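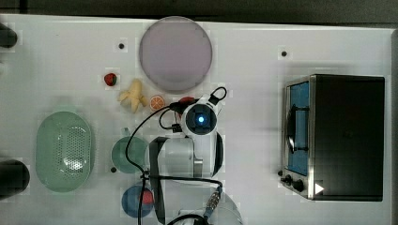 New study of bones and ship's papers questions scurvy account of Koltis wreck

By Teresa Foley
Last updated: May

A fresh look at the remains and records of the trading ship Koltis suggests that most of the crew who died on Korkimis island did so from cold and infected wounds, and that scurvy played a much smaller part than has long been believed.

The Koltis ran aground on the north side of the island in the early nineteenth century while carrying timber and salt. Her crew spent the winter ashore. Only six men were alive when a sealing boat found them the following spring, and the account they gave was printed in several newspapers. It blamed scurvy for nearly all of the deaths, and later writers repeated it.

Researchers led by Dr Nazanin Heydari have now examined bone and tooth samples from nine of the men buried near the landing place. The graves were first opened by a survey party in the 1950s, and the samples have been kept in museum storage ever since. The team measured the chemical make-up of the teeth and looked for the small areas of new bone that can form after bleeding caused by a lack of vitamin C.

Clear signs of scurvy were found in three of the men. In the others the signs were either missing or too slight to be certain. Two skeletons showed damage to the toes that fits with severe frostbite, and one had a badly infected lower leg.

"The survivors were describing what they thought they had seen," said Dr Heydari. "Sore joints, tiredness and dark patches on the skin were all put down to scurvy at that time. Some of those things can also come from frostbite and infection."

The scientific work was checked against the ship's papers by historian Peadar Dunne. The mate's notebook, held in the Foley collection, lists the stores landed from the wreck. It includes dried peas, vinegar and a quantity of pickled cabbage, and entries show that cabbage was still being shared out some eight weeks after the grounding.

"The notebook has been read before, mostly for the story of the wreck itself," said Mr Dunne. "The pages of stores are dull and the handwriting is poor. Nobody had set them beside the burials in date order."

The notebook also records that the men's shelter, built from sailcloth and deck planks, was blown down twice. Four of the burials followed within days of the second storm.

The team is careful about how far the results can be taken. Not all of the graves have been found, and the sea has worn away part of the site. Scurvy does not always leave a mark on bone, particularly where death comes quickly, and the researchers say it may still have weakened men who died of other causes.

Further work will look at lead levels in the same samples. A survey of the remaining shoreline is planned by Kevin Noonan and Daithí Phelan of the Pavari Trust, which paid for the study.

The samples will be returned to the museum once testing is finished. A full transcript of the mate's notebook is being prepared and will be free to read.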